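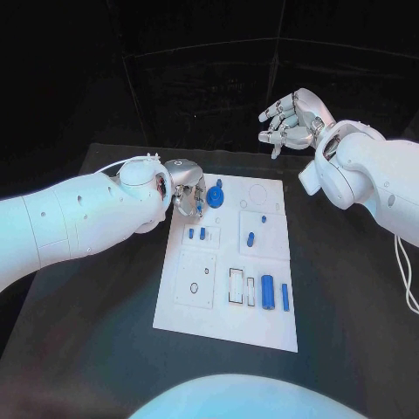
Two-armed cell at Radebe is running again

September 24, 2019

Good news from the back of the Radebe building: the two-armed cell is up, both hands close when you tell them to, and the board is back on the table! If you've walked past the black backdrop this month and wondered why the arms were parked, it was the 800-hour service, plus a few extras that crept in once we had things open. I did most of it myself (with a lot of borrowed patience from the Histano bench next door, thank you, I owe you coffee and a hex key), so I said I'd write it up for the news page.

First, what got done. The left hand had been getting lazy. You'd send it a full close and the fingertips would stop a hair short, enough that it could carry the gear fine but kept losing the small pegs. I had been fixing that in software since June by bumping the close value up a little, then a little more, and I'm not proud of it. This time I took the hand off at the wrist, cleaned out the finger joints, put it back and ran the zeroing routine from scratch. All the bumps are gone from the config file now. If you have your own copy of that file with the old values in it, please throw it away, or you'll be squeezing much harder than you think you are.

The right side was a cable job. Those white cables hang in a bundle off the underside of the arm and drop down past the side of the table, and we had them tied so tight that a long reach across the board put a pull on the connector. Every so often the hand would drop off the bus in the middle of a move. I'd restart it, it would behave for the rest of the afternoon, and I'd tell myself it was fixed. It wasn't! I cut the old ties, moved the first tie point back and left a proper loop of slack. It looks messier. Leave it messy, please. Somebody will want to tidy it up one evening and I am asking that somebody, very nicely, to go home.

While I was in there I went over the red wiring you can see in the openings at the wrists, both sides. One lead on the right had a bit of a shine to it where it had been rubbing, so it has a fresh sleeve now. I'd like everyone who uses the cell to take a quick look into those openings before a long run. A flashlight helps a lot, with the openings being in the wrist casing.

Then came the board, and the board ate a whole day. We use the white one with the blue parts for checking the hands after any work, the way you'd drive a car around the block after changing a tire. It has the gear, the short pegs that stand up in the small panels, and the thick and thin cylinders that go in the long slots at the lower right. Each part asks something a bit different of the fingers. The cylinders are kind to you. The gear is mostly a question of coming down straight. The little pegs are where you find out how your zeroing went, and I did the zeroing on the left hand over again after my first try with them.

I also stopped squaring the board up to the table edge. We used to spend ages nudging it until it looked perfect, and then all our saved positions quietly depended on it being perfect, and then somebody would lean on the table. So now it sits at whatever slight angle it lands at, and we teach the corners before each run. It takes a couple of minutes and I've stopped dreading other people's elbows.
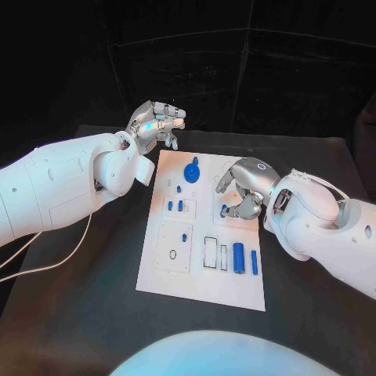
Right hand pinching a small blue peg just above the board, with the left hand held over the upper left corner.

For the check itself I started with one arm at a time and a low speed limit, and kept the other arm up and out of the way. After that, both together. The rule I've settled on is that only one hand goes down to the parts while the other one holds still, and I don't let them swap until the first has lifted clear. It's slow, sure. But the two hands come awfully close to each other over the middle of the board, and I've already bought one set of fingertips this year out of a budget that didn't have fingertips in it.

I ran 300 picks on the first evening, pegs only, and wrote down every miss. There were nine. Most of those came early, before I noticed that the taught height on one corner was off (my fault, I'd touched the edge of a panel instead of the board surface). Once I retaught that corner I let it go on with the full set of parts, and the counter stood at 1172 when I switched off and swept up. The bus never dropped on the right arm in all that time, and that's the part that made me do a small dance next to the emergency stop.

A few things have changed for people who book the cell, so read this bit even if you skipped the rest:

The startup order is left arm, right arm, then hands. If you power the hands first they come up fine but they'll hold whatever pose they were in, and the arms may not like it when they home.

The Rerarow controller has a new park position for both arms. It's higher than the old one and gives you room to get your own hands over the board without ducking. Use it whenever you reset parts. The old one is still in the menu under its old name until I work out how to delete it.

Don't clean the table with the orange spray. It leaves a film, the board slides on it, and the film takes forever to get off the dark surface. A barely damp cloth is plenty.

Put the parts back in the tray when you finish. The thin rod rolls, and I've crawled under that table for it more than I care to admit.

Write your misses in the log, even the boring ones! The only reason I caught the lazy left hand at all was that two different people had scribbled "small peg, left, again" in the margin weeks apart.

What's still open: I'd like a second set of finger pads on the shelf, and Ivenen tells us they're shipping them with the next order. The right wrist has a faint tick in it when it turns through the end of its range. I've listened to it with my ear closer to the housing than the safety sheet would like (powered down and turned by hand, relax) and I think it's a cable clip touching the inside of the shell. It doesn't show up in any of the torque readings. If you hear it get louder, stop and come find me.

Bookings are open from this week and the sheet is on the door as usual. Mornings are going fast, so if you need a long stretch with both arms, grab an afternoon. I'll be around for the first few sessions to help with teaching the corners, and I'm happy to show anyone how the hand comes off at the wrist if you want to see how it goes together. Bring your own flashlight, mine has gone missing again.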